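November 2, 2018
By Bienvenido Talavera

Progress report to the Raline Fund: machine handling of household and shop-floor chores, second period

The grant supports one question: which everyday chores can a machine now complete to a standard that a household or a small shop would accept. The first period dealt with folding, wiping and loading shelves. Work since September has moved to fine handling, which covers the sorting of small hardware, mending and the closing of seams. Kallarell remains responsible for the trials and Bouazza for scoring.

Small hardware

The sorting work uses flat metal parts of the kind found in latches, hinges and appliance repair kits. A total of 4000 attempts was planned for the period and 3297 were completed. The shortfall follows from the late delivery of replacement finger pads from Fitow, which has now been settled at no cost to the grant. Of the completed attempts, 2447 met the standard, meaning that the part was picked up, turned to the required side and set down in the correct tray without help.

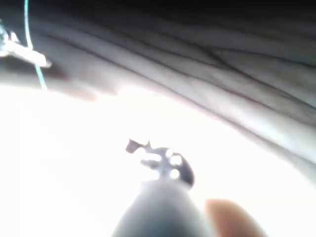
Small metal part with three holes, held at the fingertip.

Results were uneven. Thick parts with a clear edge gave little trouble. Thin stamped parts lying flat on a bright work surface were the main source of failure, and glare accounted for a large share of the missed picks. A shop assistant learns this task in a morning. The system does not yet match that person for speed, and we do not expect it to do so before the close of the grant. It may nonetheless be useful in shops where sorting is left until after hours – a slow machine is acceptable there if its errors are few.

Stitching and closing

Mending was named in the original proposal as the household chore least likely to be achieved. We have therefore drawn on surgical instruments, whose jaws are made for needle and thread, and on synthetic tissue pads, which offer two edges to be brought together. The lessons on thread tension and knot placement are expected to carry over to hems and torn seams, though cloth shifts and stretches in ways that a pad does not.

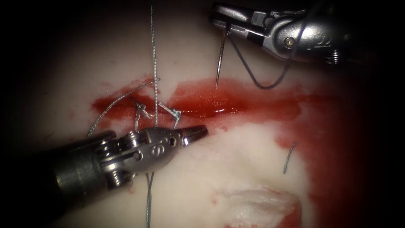

Bouazza's scoring team asked that the report be plain on this point: a closed seam on a practice pad should not be reported as a mended shirt, and no household claim should be made until the same stitches have been scored on worn cotton. We accept the request. Trials on fabric will open the next period, beginning with 700 short seams in two weights of cloth.

Budget and next steps

Spending is within the approved amount – no transfer between headings is requested.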